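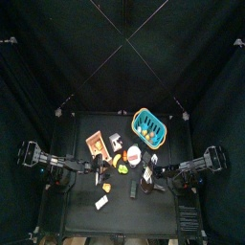 Startseite > Haushalt > Kurzmeldungen

Lirna erweitert Korbserie um zwei Größen

Zuletzt aktualisiert: 30. September 2020

Drucken | Per E-Mail senden

Der Haushaltswarenhersteller Lirna mit Sitz in Simstead nimmt zwei weitere Größen in seine Serie geschlitzter Kunststoffkörbe auf. Das kleinere Modell ist 310 mm lang, das größere 600 mm. Beide sind in Petrol mit orangefarbenem Rand lieferbar, passende Tabletts in Orange werden einzeln verkauft.

Die Schlitze verlaufen in Reihen an den Seitenwänden. Nach Angaben von Produktleiterin Sun-ja Noh wurde die Wandstärke gegenüber der bisherigen Ausführung auf 2 mm erhöht. Der kleine Korb ist für Küchenschränke und Arbeitsflächen vorgesehen, der große für Vorratsregale. Als maximale Zuladung nennt der Hersteller für das größere Modell 20 kg bei gleichmäßiger Verteilung.

Den Vertrieb übernimmt wie bisher der Großhändler Poswood. Ausgeliefert wird ab März. Die Deckel der älteren Serie Yook passen nicht auf die neuen Körbe.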